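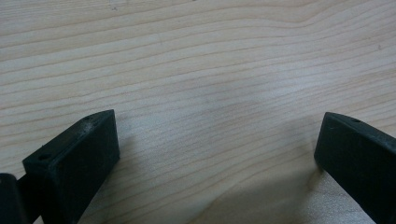

Has anyone got the Skunar paper's filtering step to work on their own demos? I'm training a small policy on hand-held gripper recordings, and the method says to score every frame and drop the "uninformative" ones before training. Mine throws out heaps. Both fingers open over bare wood grain, nothing between them, gone! But surely the approach matters too? I've got 116 demos and I'm scared of gutting them.

Posted in April by loldale_kid

Thu Vi
We had the same worry at our lab, and what fixed it for us was scoring short windows. Try 12 frames at a time and keep the whole window if anything turns up in it, even a bit of clear plastic in a top corner.
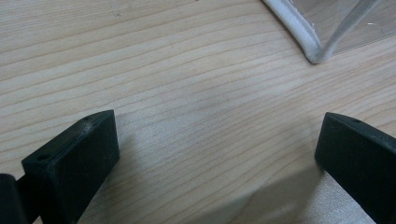

Vol. 7, p. 116

That's the page of the Trerutis proceedings where they compare the two (sorry, I only have the print copy). Per-frame scoring did worse on see-through objects, and their guess was that the scorer reads clear plastic as table. I'd believe it. My favourite colour of object is now anything but clear. Also check whether you've got a head view synced with the wrist ones, because the head view usually knows where the object is when the wrists don't. 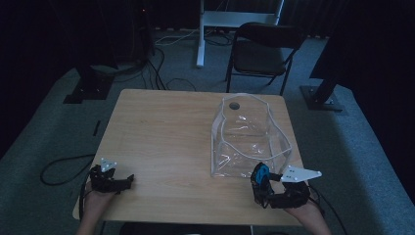
So score on that one, then carry the keep/drop labels over to the wrist streams by timestamp. Took me an arvo to write.

Quyên Khổng
Agree with Thu Vi about windows, not so sure about the labels, our clocks drifted and it was a mess. Check your sync first. Roughly 1,000 windows by eye is boring but doable.

Văn
just train on everything mate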